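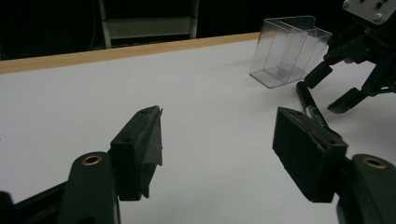
The Case for Fixed Lengths in Drink Coverage
Welington Xavier
2026-05-27

Regional magazines that cover drinks have mostly stopped setting word counts. Online space costs nothing, so an editor asks for a piece on a new bottling and accepts what arrives. I think this is a mistake, and I think the old practice of a fixed length per type of article should come back.

My evidence is small. In May I read every drink item on the Wemunia site, 151 in all, and sorted them by type: tasting notes, bar reviews, recipes, producer profiles. I recorded the length of each and whether it gave the three facts a reader needs in order to buy the drink: strength, bottle size and price. Only 36 gave all three. The longer items did no better than the shorter ones. A profile of the Barbosa distillery ran to four screens and left out the strength of the spirit it was praising.

A tasting note should have a ceiling of 40 words for flavor. The facts go in a separate line with a set order. This sounds harsh until you try it. Most notes I read used the first two sentences to describe the weather, the glass or the writer's mood. Remove those and the flavor fits.

Bar reviews need more room, but the same rule applies. The opening hours, the price of a house drink and the noise level belong in fixed positions. Skakadance, the late bar on the canal side, has been reviewed by four outlets this year. I had to read all four to learn that it takes no cards. 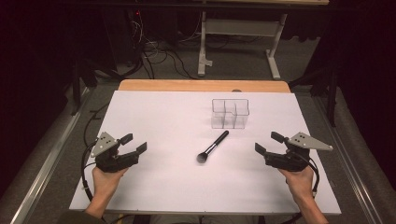 Recipes are the worst case. A sour has four ingredients and two steps. The recipe pages I looked at placed, on average, nine paragraphs above the first measurement. Some of this is done to please search engines, and I accept that a small publisher can't ignore them. The measurements could still go first, with the history of the drink under them. A reader who wants the history will scroll. A reader holding a shaker won't.

Two objections deserve a reply. The first is that a fixed length flattens good writers. It may, at the edges. But the house style at Akano, a print quarterly, caps its drink column at one page, and the column is the most distinctive thing in the issue. The cap applies to the space only, and the writer picks the subject and the tone.

The second objection is that readers like long pieces. Some do, and producer profiles should be left open for them. My complaint concerns service articles, the kind read in a store aisle on a phone. Those should be measured by how fast they answer.

An editor could test this at low cost. Take the next ten tasting notes, cut the flavor text to 40 words, add the fact line, and compare reader mail for a month against the month before.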